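Talked to the woman who runs the repair counter at Jundthorpe for most of an hour, between customers. She doesn't want her name in. Fine by me.

She fixes model trains. Old ones mainly – Penner sets from her dad's time, the odd Aris locomotive someone dug out of an attic. 31 years at it. Started because her own layout kept dying on the far curve and no shop would look at it.

"Dirty track," she says. "It's nearly always dirty track. People come in ready to buy a new motor and I hand them a cloth."

She charges for the cloth. Two dollars. 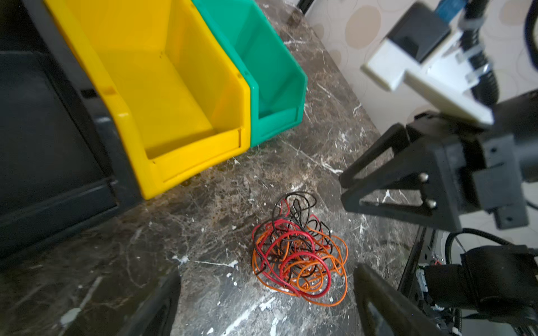 Rewiring is the part she likes best, and the part customers hate paying for. "They see an engine run and say, what did you do? I replaced everything you can't see." Her biggest job was a club layout over in Plaltus, 98 feet of main line, every joint soldered by hand. Took her until April. She still goes over there when a signal sticks.

Does she use the new digital stuff? Sometimes. She'll install it if asked, then grumbles about the manuals. Her own trains run off a transformer older then her marriage.

I asked what people get wrong. Long pause, she was hunting for a screw.

"Oil. They drown it. One drop, on the end of a pin. I had a guy bring in a switcher that left a puddle on my counter."

Prices – she wouldn't give me a list. A basic clean is cheap, a full rewire isn't, and she'll tell you up front if the thing isn't worth saving. Most people pay anyway. It was their grandfathers, or they had one just like it.

Then the bell over the door went and she was off, someone with a shoebox. Tuesday through Saturday, closed for lunch.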